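I want to write down some things about our wooden floor, because in July everybody in Grunham seems to be moving and I got the same questions from several people. It will be a long thread, please be patient with me.

We live with this floor for five years now. It is a light one, very pale, in long boards. When we signed the contract I thought a light floor would be a nightmare with dirt. It is the opposite. Our old flat in Stutomham had an almost black floor and I saw every piece of dust from the sofa.

What a light floor does show: hair, coffee, and the small black lines from shoes. The lines go away with a dry tennis ball. You rub, you don't press. I learned this from the man who came to repair the heating, and I was a little ashamed that he cleaned my floor.

I still don't know for sure which wood it is. The landlord says maple. The shop says it could be birch. I decided that for cleaning it does not matter so much. The finish is more important than the tree.

How to know the finish: put one drop of water in a corner where you never walk. If the drop stays round for a long time, you probably have lacquer. If it makes a dark spot, you probably have oil. Ours is lacquer. Please wipe the drop away after, I forgot it once.

The boards don't all have the same color. Some are a bit pink, some are nearly white. My mother-in-law asked if the pink ones are stained by something. No, wood is like this. After the first winter I stopped seeing it, and now I even like it more than the very equal floors in the catalogs.

Vacuum first, always. With the soft brush, and with the boards, so in the direction where the long lines go. In our living room this means I walk diagonally through the room like a chess bishop, and I bump into the table every time.

Then the mop. It must be almost dry. My rule is, if I can squeeze one more drop from it, I squeeze. Water goes into the seams between the boards and after some years the edges come up. We had this in the kitchen in Stutomham and it can't be made flat again so easily.

Product: I use the Fourie soap for lacquered wood, two caps for one bucket. The label tells you to use more. I tried more and my socks were sticking. I don't get any money for saying this, I wish I did.

No vinegar, please. I know your grandmother used it. Mine too. Our floor became dull in front of the balcony door exactly in the place where I "tested" vinegar in the first summer. It is still dull.

And no steam. I wanted a steam mop very much, I had it already in the shopping basket at Trultitz. Then I read the little paper from the floor company, which was in the kitchen drawer all the time, and there was a big red cross through a picture of a steam mop.

Felt pads under the chairs: change them two times a year. They look fine from the side, but underneath they collect sand and then they are sandpaper. I turn the chairs over and look. It takes the time of one podcast.

Somebody asked about repair of scratches. For the thin ones I do nothing. For one deep scratch near the door I used a wax stick in a light color, melted a bit, and scraped flat with an old bank card. From standing height I can't find it. From the floor with a lamp, yes, I find it.

For the full sanding and new lacquer we once asked for a price. It was 3,536 for the living room and the hall, without moving the furniture. We thanked them and bought a bigger rug.

About rugs: move them sometimes! Ours stayed in one place for too long and now there is a rectangle where the wood is lighter than around it. The sun makes the rest a little more yellow. It becomes more equal with time, but slowly, and I can't tell you how many months.

My normal week is vacuum on two days, mop on one. In winter I vacuum more, for the little stones that come in from the street. A good mat at the door saves more work than any soap.
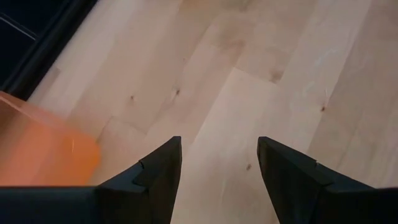 One more thing I forgot to say, check the mop for a small stone before you start. I will answer the other questions tonight, after dinner.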